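Search this site
Enter keywords
Go

Reuse of Discarded Computer Mice in Teaching Laboratories
Student Project Report, Agudelo Technical College
Nov 25, 2022

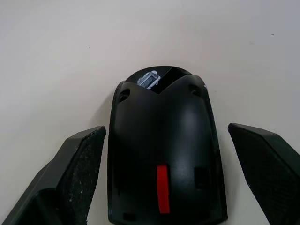
1. Background

Each year the college replaces a large part of the small equipment in its computer rooms. Keyboards and mice have until now been sent to the Stastmont recycling depot without inspection. The project group was asked to determine how many of the mice withdrawn in June could be returned to use, and at what cost in student hours. The work was carried out in the Jostedon workshop over one term.

2. Materials

The college released 251 mice, both corded and cordless. Models varied widely in shape, in the position of the power switch and in the way the battery is reached. Units with a broken shell were set aside at intake and were not included in the results. The group then drew 100 units for full testing.

3. Procedure

Each unit was placed with its underside facing up on a clear work surface. The inspector recorded the position and condition of the switch, the screw holes, the sensor opening and the feet. Batteries were removed where present and the contacts examined for corrosion. Shells were opened only when the unit failed the first test.

Every mouse that powered on was put through 1,000 clicks of the left button, followed by a tracking test on paper, on cloth and on a bare desk. A unit passed if it registered all clicks and tracked on at least two of the surfaces. Results were entered in the Sterkunetti log, the inventory program already in use at the college.

4. Results

Of the units tested, 37 failed. Worn button contacts were the most common fault, followed by corroded battery contacts. Faulty power switches were rare. Cleaning the sensor opening restored tracking in several units that had first been recorded as defective, and these were counted as passes after a second test.

Missing battery covers caused more delay than any electrical fault. Covers from one model seldom fit another, and a number of working cordless mice remain in storage for this reason.

5. Recommendations

The group recommends that withdrawn mice be inspected before disposal and that battery covers be kept with their units at collection. Failed units of common models should be held for parts for one school year. A further study could apply the same procedure to keyboards, for which no test sheet has yet been prepared.

Contact the Project Office | © 2022 Agudelo Technical College | Back to top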